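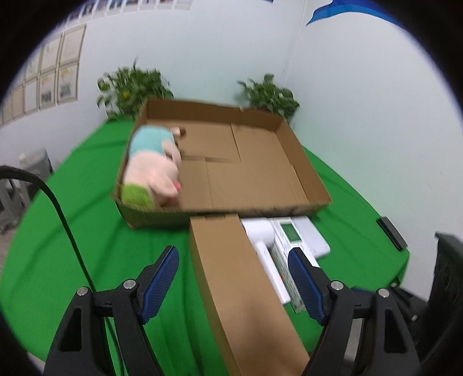 A plush toy pig in an open cardboard box.

Dremanness Foundation
Workplace Practice Program
Progress report from the Usoser Cooperative: Turning the code of conduct into daily practice
Submitted April 26, 2025

1. Purpose of this report

The Usoser Cooperative submits this report under the terms of its grant from the Dremanness Foundation. It covers the second stage of the work, during which the revised code of conduct was introduced at the Vundeck and Pinheiro sites. The first stage, which dealt with drafting and legal review, was reported separately and is mentioned only where later work depended on it.

The grant supports a single aim: that employees at every level should be able to use the code when they have a decision to make. The previous code had been in force for many years and was rarely consulted. Staff signed it on their first day and, in most cases, did not see it again. Supervisors told us during the first stage that they could not recall a disciplinary or purchasing decision in which the text had been opened.

2. Work completed

The revised code was approved by the board and issued to all 800 employees. It runs to 30 pages, compared with a much longer predecessor, and is written in everyday language. Legal references have been moved to an annex. Each section begins with a situation taken from our own operations, such as a supplier offering event tickets, a relative applying for a post, or a customer asking for another customer's prices.

Printed copies were delivered to the break rooms at both sites, and an electronic version was placed on the staff portal. The portal version can be searched by topic. We had planned a version for mobile phones in the same period. The first build displayed the annex ahead of the main text and was sent back to the developer.

Team discussions began at Vundeck and followed at Pinheiro. Each session lasts an hour and is led by the team's own supervisor, who works from a short guide prepared by the personnel office. The group chooses two situations from the code, talks through what the people involved should do, and records any point on which the text was unclear. No attendance list is kept beyond what payroll requires, and comments are sent to the personnel office without names.

Supervisors received a half day of preparation before leading their first session. In response to requests from Pinheiro, a second half day was added on the handling of disagreement within a group. This was not in the original work plan. The cost was met from the training line with no change to the total.

3. What the discussions have shown

The sections on gifts and hospitality have drawn the most comment. Sales staff consider the reporting threshold reasonable. Warehouse and maintenance staff, who deal with delivery drivers and small contractors, find the same rule hard to apply to a box of pastries or a calendar at the end of the year. The working text asks employees to report any gift "of value," and several teams asked who decides what that means. A clarification has been drafted and will go to the board with the other amendments.

The section on speaking up was read closely at both sites. Employees understood the steps for raising a concern. Their questions had to do with what follows: how long a reply should take, who reads the report first, and whether the person named in it is told at once. The code did not answer the first of these. We have since set a period of 5 working days for a first written reply, and this has been announced through the portal and on notice boards.

Differences between the sites are greater than we expected. Vundeck has a stable workforce and long-serving supervisors, and its discussions tended to turn on particular past cases. Some of these were still sensitive, and in a few sessions the supervisor had to bring the group back to the printed situations. Pinheiro has more recent hires and more shift work. Sessions there were shorter and more formal, and the written comments that came out of them were more detailed — in several teams, more useful to us than the discussion itself.

We also note that the word "respect," which appears as the heading of the opening section, was criticized by a number of teams as too general. The suggestion from one maintenance team was to replace it with a plain statement of what is expected: answer people, let them finish speaking, and tell them about changes to their work before the changes take effect. The drafting group has adopted most of this wording.

4. Changes to the work plan

There have been 2 changes of substance.

First, night shift sessions at Pinheiro were postponed. Holding them at the end of the shift proved impractical, and holding them before the shift required overtime that had not been budgeted. The site management has now agreed to release teams during the shift itself, one at a time, with cover from the day supervisors. The sessions will be completed in July.

Second, the external survey of staff attitudes has been moved to the final stage. The supplier first selected was unable to guarantee that answers from small teams could not be traced to individuals. The personnel office judged this to be a serious objection, given the subject of the survey. A new supplier has been asked to report results only for larger groupings. The question set has not changed, and comparison with the survey carried out before the grant will still be possible for most items.

5. Use of funds

Spending is within the approved budget. Printing came in below the estimate on account of the shorter text. Training has been higher, for the reason given in section 2, and the two differences largely offset each other. The survey allocation is unspent and will be carried into the final stage, as agreed with the Foundation's program office. A full statement is attached as Annex A. The auditor's letter will be forwarded with the final report.

6. Difficulties

The main difficulty concerns senior management. Heads of department were expected to attend at least one discussion each as ordinary participants. Most have done so, though often for part of the session only, and teams noticed. The board has asked that the remaining attendances be entered in department calendars in advance and treated in the same way as budget meetings.

A second difficulty is the link between the code and other internal rules. The purchasing manual and the travel policy both contain older provisions that conflict with the new text on conflicts of interest. Until they are revised, a notice on the portal states that the code takes precedence. Revision of the travel policy is under way. The purchasing manual will take longer, as it is tied to contracts now in force.

7. Next stage

In the coming period the Cooperative will complete the night shift sessions, submit the collected amendments to the board, release the corrected mobile version, and carry out the survey. New employees will be introduced to the code through a team discussion within their first weeks, in place of the signature form used until now. The form will be kept for the personnel file but signed after the discussion has been held.

We ask the Foundation to confirm in writing that the revised timing of the survey is acceptable, and to advise whether Annex B, which contains the amended wording on gifts and on speaking up, may be shared with other grant holders before the board has voted on it.

Annex A: Statement of expenditure
Annex B: Proposed amendments to the code of conduct
Annex C: Supervisor's guide to team discussions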